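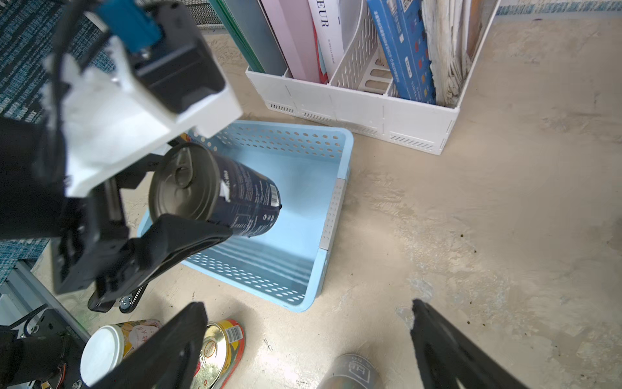
Why does tinned food last so long?

I once found a tin of peaches at the back of my gran's cupboard in Grernby, and it was older than my little brother. We opened it, had a sniff, and ate the lot with custard! So how do tins do it?

Well, food goes off when tiny living things get at it. They're called microbes, and they're far too small to see. They float about in the air, they sit on your hands, and they love a snack as much as you do. Leave a bowl of soup out for a few days and they'll have a party in it (a smelly one).

To stop them, a factory fills the tin, squeezes the lid on so tightly that no air can sneak in, and then cooks the whole thing, tin and all. For lots of foods the heat goes well past boiling, because a few microbes are tough little things and can put up with hot water.
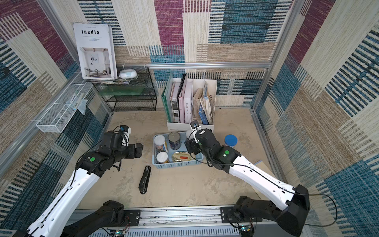
Once that's done, the microbes inside are finished off and new ones can't get in. The food just sits there in the dark, waiting for someone to get hungry. I think that's brilliant.

My friend Kartini Pangaribuan keeps 37 tins under her stairs, mostly tomatoes, and she puts the oldest ones at the front so they get eaten first. I've started doing the same.

One warning, though. If a tin is bulging or leaking, don't open it and don't taste it! Bulging can mean microbes have got in and are making gas. Show a grown-up and let them deal with it. And mind your fingers on the lid, as the edges can be very sharp.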